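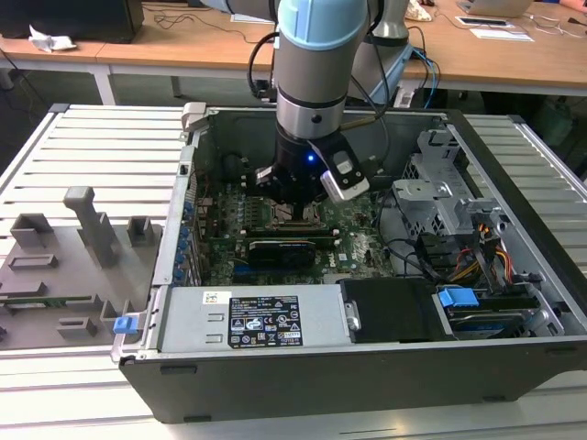
Leave the toss alone

Every August, when the league season is winding down and people have time to complain, someone proposes getting rid of the toss. This year the proposal is a serious one. The Zirkholm and District League will vote in the winter on a rule that gives the visiting captain the choice of batting or bowling first, with no coin involved. I have played in the league or watched it for most of my adult life and I think the rule is a mistake.

The case for it deserves a fair hearing. Home clubs prepare their own pitches, and some of them prepare pitches to suit themselves. If you have two good spinners and the visitors have none, you leave the square dry and bare, and if you win the toss as well you bat first and the match is half over by tea. Give the visitors the choice and the home side has a reason to produce something even. County cricket in England tried a version of this for a few seasons, and the argument was the same there.

Marcelino Quintana, who captains Honden and wrote the proposal, put it to me plainly after a match last month. His side lost the toss in both fixtures against Dritutari, fielded first in the heat both times, and lost both. He doesn't claim the coin beat him. He says a player who gives up a whole Saturday's wages to play would like the result to depend on the cricket.

I have some sympathy with that. I also think he has picked the wrong cure.

Start with the pitches. The worry about doctored surfaces belongs to the professional game, where there are full-time ground staff and captains who send them instructions. Our league does not work like that. Arlindo Lins looks after the square at Ghanem, and he does it before work and again in the evening, with a roller that is older than he is. When the Ghanem pitch turns on the first afternoon it is because it hasn't rained, or because the water was off. When it is green, it is because it has. The idea that he could be encouraged to produce a fairer pitch by a change in the playing conditions made him laugh. He said he would like to produce any particular kind of pitch, on purpose, once.

At clubs like that the new rule would fix nothing. It would take a disadvantage that falls on either side by chance and hand it to the home side every time. In a dry summer, with most pitches getting worse as the day goes on, the visitors would bat first nearly everywhere. In a wet one they would bowl first. You would know the shape of the match before you had left the house.

Supporters of the rule answer that each club plays home and away, so it comes out level. On paper it does. But the fixtures are not played in the same week or in the same weather. A club that has its home games bunched in the driest part of the season, as Honden did two years ago, would be giving away first use of the pitch at exactly the time it matters most. With the toss you can be unlucky. Under the rule you could be unlucky in the fixture list in the spring and have to live with it until September.

Then there is the question of what captains are for. At our level a captain picks the side, drives half of it to the ground, sets the field and decides when to bowl his brother-in-law. One of the few pieces of real judgement he gets is standing on the square with a key in the pitch, deciding what he would do if the coin came down his way. Both captains have to do that work under the present system, as neither knows who will have to choose. Take away the coin and the home captain need not bother looking.

Leonora Pangilinan, who opened the batting for Dritutari's women for eleven seasons and now coaches their juniors, thinks this matters more than people allow. She makes her under-15 captains walk out early, look at the surface and the sky, and tell her what they would choose and why. They are often wrong. She reckons they learn more from being wrong about that than from a week of nets. Under the new rule half of them would be told what they were doing by the other side.

I asked Gilmar Trindade, who keeps the league's scorebooks, whether the toss decides matches as often as people say. He has the records of 2940 of them. He would not give me a grand figure, and he was right not to, as the early books don't always say who won the toss. What he did say was that where the toss is recorded, the side winning it has done slightly better than the side losing it, and that the gap is much smaller than the gap between sides who hold their catches and sides who don't. He keeps a column for dropped catches. I recommend it to anyone who thinks their season was ruined by a coin.

There was a match at Zirkholm this summer that Marcelino and I both watched. The home side won the toss, batted on a good surface and made some 200, which everyone at the ground thought was twenty short. It was. Hanan Aoun came in for the visitors with four wickets down and batted until the end, on a pitch that by then was keeping low at one end. She swept, she ran hard, and she left alone anything she didn't need to play at. The visitors got home with an over to spare. Her side had had the worst of the conditions and they knew it at lunch. I don't think the win would have meant as much to them if they had been given the choice of when to bat.

If the league wants to deal with bad pitches, it can do so directly. Umpires already mark each ground after a match, and the marks go into a drawer. Publish them. Let a club with repeated low marks lose a point, with an allowance for those that can show they had no water or no covers. Better still, spend the money on covers. There are four grounds in the league without a full set, and covers would do more to even out a match than any rule about who chooses.

As for the heat, which I suspect is what is really behind much of this, start earlier. A ten o'clock start in the hottest month would spare the fielding side the worst of it and cost the rest of us an hour in bed. Marcelino said he could live with that. He still intends to vote for his proposal, and I shall be asking my own club to vote against it.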